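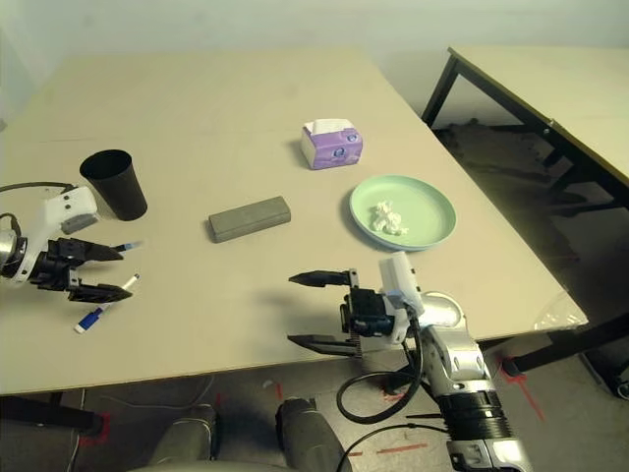 The Big Table at Clumlow: small things, plain colours

Gallery by Ditte Bech
Posted Jun 14, 2018

I have wanted to do a gallery on the big table for ages! People who come to Clumlow tend to remember the windows or the garden, and I always want to drag them back indoors and say look, look at this lovely great expanse of pale beige. Put anything at all on it and the thing suddenly has a shape. A black cup you'd never glance at in a cupboard turns into something quite handsome, and a mint-green plate looks almost good enough to hang on the wall (Elínborg says I must not hang the plate on the wall).

So this page is a little celebration of ordinary tabletop things, the sort you wipe round, move along, put back and forget about. I'm terribly fond of them.

About the table

It came to us from the old Sovberg canteen, and getting it up the stairs took a whole afternoon and most of Oluf's patience. We paid 80 for it, plus cake for everyone who carried. The top has a slight gloss, so you get a soft bit of light coming back at you, and against the off-white wall the whole corner feels bright even in October, when the rest of the building has gone gloomy.

The green plate

My favourite, and no apologies. It's round, with a raised rim, and the green is so pale that it changes its mind depending on what you put near it. Beside something grey it looks properly minty. Mostly it ends up holding crumpled tissues between one wipe and the next, and I think it carries that off beautifully.

The black cup

Matte, a bit wider at the top than at the bottom, and very good at making everything else look colourful. Žofie keeps threatening to take it home for her paintbrushes. Hands off, please.

Tissues, with a dash of purple

I do love a box with a bit of cheer on it. The purple band is the loudest thing on the table by a long way, and a white tissue standing up out of the top always looks to me like a small sail.

The grey block

Soft corners, rough all over, and sitting slightly askew as usual. I straighten it every time I walk past and it never lasts. Skarphéðinn thinks it looks like a pebble from the beach at Nelell, and now I can't see it any other way.

Pen with a blue cap

White with touches of blue, and such a fresh little note among the greys and blacks. Someone pinches the markers at Clumlow roughly as fast as we can buy them, so I'm always delighted to see one.

Looking at it all again, I keep coming back to the green and the purple together. I would never have chosen that pairing for a room, and now I rather want cushions in it.

More from Clumlow

The Sandhu shelves: jars, tins and one very good teapot
Window seats in October
Oluf Gunnlaugsson's stairs, before and after the carpet

Comments are open until the next gallery goes up. Do tell me about your own favourite plate, chipped ones especially welcome!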